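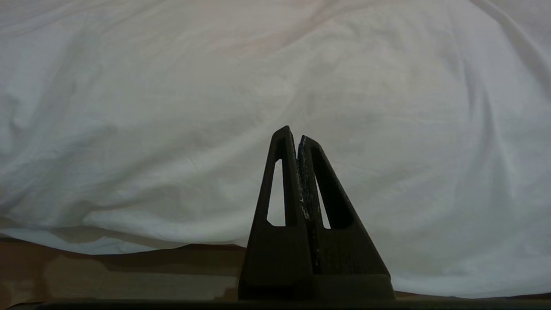
Who can apply to the Gollitz Student Venture Fund?

Any student registered at Bromside College for at least two terms, full time or part time. Teams may include people from outside the college, but the lead applicant must be a student.

How much money is available?

Each team can ask for up to $2000. Smaller requests are fine. Last year nearly 650 students took part in a funded project in one way or another.

What can we spend it on?

Materials, software, printing, travel to meet customers or partners, and fees for registering a business. The fund does not pay wages, rent or tuition.

Do we need a finished product?

No. An idea and a two-page plan are enough. Many teams apply with only a sketch and a few notes from talking to possible users.

Who owns the idea?

You do. The college takes no share. If your work uses research from a faculty lab, talk to the Damasceno Center before you apply, as a separate agreement may be needed.

When is the deadline?

Applications close at noon on the first working day of December. Late forms are held over to the spring round.

Can we apply again if we are turned down?

Yes, once per round. Ask for the reviewers' notes first. They are sent by email on request.

Where do I hand in the form?

Room 333, Damasceno Center, or through the student portal under "Funding."

Comments

fliss_t: Does a club count as a team? We run Fliltasport and want to build a booking app.

Fund office: It does, if one student signs as lead applicant.

m.arch22: The portal link timed out twice for me. I took the paper form to the office.

gradstudent_b: Are exchange students OK?

Fund office: Only after two terms at Bromside.

Contact: Gollitz Fund Office, ext. 2248 | © Bromside College | Page updated 27 September 2021 | Back to top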